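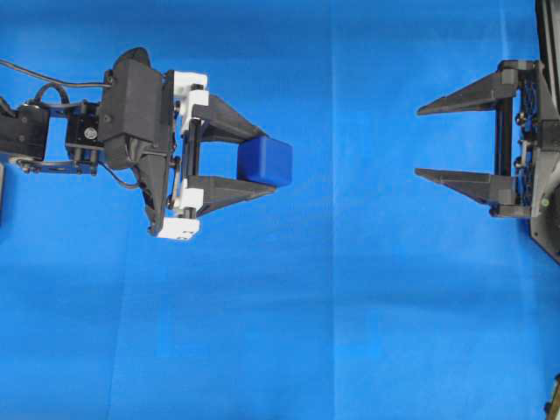
Archive — Threads — Search — Log in

Re: [Prunbridge build list] backdrop fabric and small parts

The roll of cotton came on Saturday and I have washed a test strip. It holds its colour but creases badly, so iron it before hanging. For object contrast, the bright blue cloth is a poor match for the blue cube: the cube is a bit darker than the background, but close enough in hue that a simple colour threshold will struggle. I would keep the cloth and change the cube.

Ningsih Saragih wrote:
> Do we want one length for floor and wall, or two
> pieces with a seam? Tuhumury quoted for 500 cm.
> Cubes are still the matte ones from Drikura.

One length. A seam throws a line across every shot. 500 cm leaves enough for a spare. Please ask Drikura for orange or yellow in the same size, matte again — gloss gives highlights under the side lamp.

Bonifacio

Recent threads
Lamp stands, second order
Prundier clips: which width?
October parts list

51 replies · 193 views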